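# mirnora-bimanual

Control code, task configs and recorded episodes for the Mirnora student project. Two arms on a shared rail, one task family: small jewellery handling around an open jewellery box. Maintainer: Pui-shan Wu.

## Rig

Both arms run from one host. Start the left arm first; the right arm's config inherits its rail offset. Joint limits are in `config/limits.yaml` and are not to be edited on the bench machine – open a pull request instead.
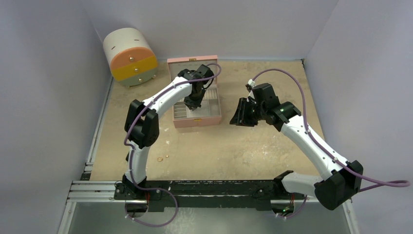
Homing takes both arms above the box lid height before any lateral move. If you change the home pose, rerun `check_clearance.py` and commit the log with the change.

## Episodes

- `pladesow/` – 600 episodes, training
- `calum/` – 25 short of that target, still being recorded, do not train on it
- Maximum length: 625 steps
- Held out for the club's September round: 100 episodes

Each episode stores joint states, gripper commands and all camera streams. Wrist streams are not rectified.
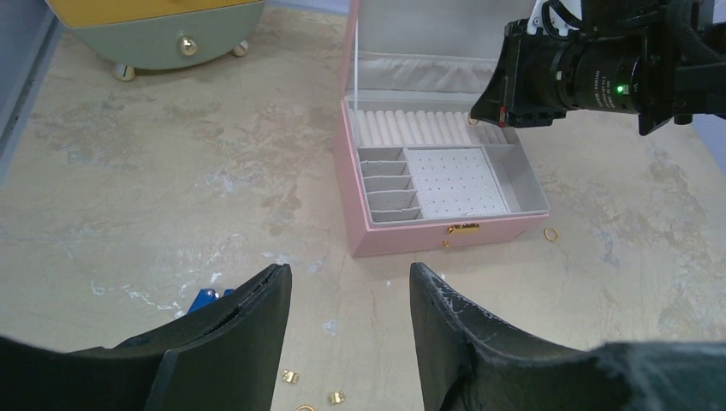
Object labels follow the Ní Chonaill scheme, version 2. Label the object, never the intended target slot. Rings lying flat on the table are `ring_flat`, and the foam rolls at the rear of the box are `slot_roll`, a separate class from the open compartments. Small metal pieces that can't be identified go under `finding_unk`.

## Known issues

- Gripper width is logged in raw encoder units in `calum/`.
- `ring_flat` is under-represented near the box hinge.
- Replay drops the final step if the episode hits the maximum length.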